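Tea Service Assistant, Part Time (2 positions)
Masson Tea Room at Rarunow
Posted March 20, 2020

Masson runs the tea room on the ground floor of the Rarunow building, and we also set up tea for meetings and events upstairs. We are hiring two part-time assistants to prep lemon, lay out trays and cups, serve at the counter, and put everything away again. Most of the shift is spent on your feet at a table.

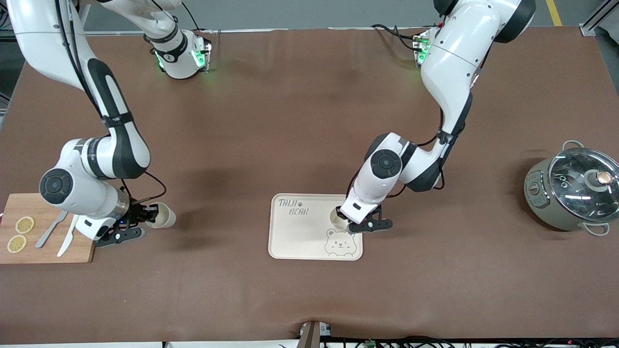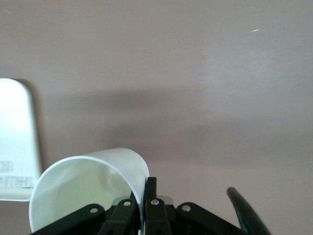

Paper cup at the prep table. The lemon board and bear tray are in the first photo.

The hours

16 hours a week, split over four shifts of four hours. Morning shifts start at 7:00 and afternoon shifts start at 1:00. We post the schedule two weeks ahead. You can trade shifts with the other assistant as long as both of you sign the sheet by the register before the trade happens.

Each position includes one event shift every other week. Event shifts replace a regular shift and are paid at the same rate, plus a flat $16 if they run past 8:00 in the evening.

What the work is

Slicing lemons for the day. We cut rounds, remove the seeds, and keep them covered in the cooler until they are needed. Lemon is cut on the light wooden board only. Nothing else goes on that board, and it is washed by hand and stood up to dry.

Setting the trays. One tray per table order: cups, spoons, lemon dish, sugar, napkins. If the tray has a picture on it, set it down so the picture faces the customer. Check for sticky spots first.

Handling paper cups. Pick them up by the side, keep your fingers off the rim, and throw out any that touched the floor or got crushed. Open one sleeve at a time. We went through 3,615 paper cups at events last year, and too many of those were thrown away unused after someone opened every sleeve at once.

Taking orders and payment at the counter. The menu is short and you will know it by the end of your first week.

Clearing and wiping tables, running the dishwasher, taking out compost and trash. Table knives get counted back into the drawer at close. Write the number on the closing sheet even if it is right.

Restocking from the Fladard delivery, which comes in boxes that weigh up to 30 pounds. There is a hand truck. The storeroom is down one short ramp, no stairs.

What we need from you

You must be 16 or older. If you are still in school we will need your work permit before the first shift.

You should be able to stand for four hours with one ten-minute break, lift a full delivery box, and use a kitchen knife safely. We will show you how we cut, but you should be comfortable holding a knife already.

A food handler card is required within your first month. If you do not have one, we pay the fee and the time it takes you to do the course.

Cafe or kitchen experience is useful but we have hired people without any. Being on time matters more to us, especially for the 7:00 start, when there is only one assistant in the room for the first hour.

Pay and extras

$14.50 an hour, paid every two weeks. Tips from the counter jar are split by hours worked. You get tea and one food item per shift. We supply aprons and wash them. Wear your own closed shoes with a sole that grips.

Training is two paid shifts working next to a current assistant. After that there is a trial period of 300 hours, and at the end of it we sit down with you and go over pay and hours.

How to apply

Bring or mail a one-page application to Masson Tea Room, Rarunow Building, 383 Davel Street. Use the side entrance if you come before 7:00, as the front doors are locked. Please write "Tea service" on the envelope.

Include:
your name and a phone number where we can leave a message
the days and times you cannot work
any job, paid or not, where you handled food or served people
one person we can call who has worked with you

A resume is fine in place of a letter if it covers the same points. We do not need a photo.

Applications are open until the end of March. We will call everyone who applies, including those we do not interview. Interviews take 20 minutes and are held at one of the tables in the tea room. You will be asked to set a tray and slice a lemon. Knives, board and apron are provided.

Questions about access, shift times or the storeroom ramp can be left at the counter in writing and we will call you back.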